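Hi Cirilo,

Quick catch-up on the Rultix app before the August check-in. The Enura money has covered 19 tester accounts so far, and I'm really happy with how people are using them (one of them sent me notes at 2 in the morning!). We've logged 595 crash reports, and most trace back to the same login bug on older phones. Sandoval has a fix in review now.
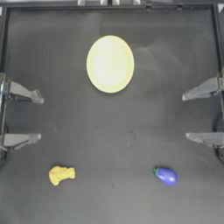
Onboarding is where I've spent most of my own time. The old welcome screen had 50 words of text on it and a button people kept missing. I've been pushing for something closer to that pale yellow plate on the dark gray surface - a single light shape, lots of quiet space, and your eye goes straight to it. Cedgate is mocking up two versions and we'll test both.

Still open: push notifications show up twice on tablets, and I don't know why yet. I'd also like to move some of the travel budget over to device rental, if you're okay with that. Can we talk Wednesday?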